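Torchons Zaren, lot de 4 — coton et lin, à boucle
Coloris : écru rayé bleu ou écru rayé brique
Vendu par lot uniquement

Je vais être franche, je n'avais pas du tout prévu de vendre des torchons. La boutique, au départ, c'était les tabliers et les maniques, point. Et puis Jasmina Omerović, qui tisse pour Ultska, m'a glissé un lot de Zaren dans un colis de maniques (sans rien dire, évidemment !) et depuis je n'essuie plus mes verres avec autre chose.

Le mélange, c'est 77 % de coton et le reste en lin. Assez de lin pour que ça ne peluche pas sur les verres à pied, assez de coton pour que ça boive dès les premières semaines. Un torchon tout en lin, c'est magnifique, mais il faut le laver pendant des mois avant qu'il accepte une goutte d'eau — moi je n'ai pas cette patience.

Côté tissage, c'est un petit nid d'abeille serré au centre, avec une bordure plate. La boucle est cousue dans l'ourlet, sur le grand côté. J'ai une amie qui la préfère dans l'angle, on en a discuté une soirée entière, je ne changerai pas d'avis : par le grand côté, le torchon pend bien à plat et il sèche plus vite.

Entretien : lavage à 60, pas d'adoucissant s'il vous plaît, l'adoucissant tue l'absorption. Le sèche-linge passe, en programme doux. Ils rétrécissent un peu au premier lavage, les dimensions du tableau sont données après lavage. Le rayé brique se lave à part la première fois, il dégorge légèrement.

Pour les cuisines partagées (bureaux, associations, gîtes), je fais aussi le paquet de 20 avec une étiquette de couleur à l'ourlet, pratique pour séparer vaisselle et mains. Remise de 15 % à partir du deuxième paquet, elle s'applique toute seule dans le panier.

Kitchenettes et coin baby-foot, côté cuisines partagées.

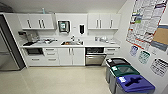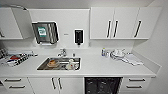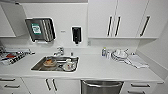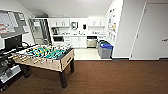 Les délais, maintenant. L'écru rayé bleu part de l'atelier sous deux jours. Le brique est en réassort, le prochain rouleau arrive en septembre, et vous pouvez le précommander sans payer tout de suite. Si vous voulez une broderie (initiales, nom de gîte), c'est Despina Kadrić qui s'en charge, comptez une semaine de plus et écrivez-moi avant de commander, parce que les longs noms ne tiennent pas toujours sur la bordure.

À assortir : la manique Bošković, même brique, et le savon à taches Detness pour les accidents de sauce tomate.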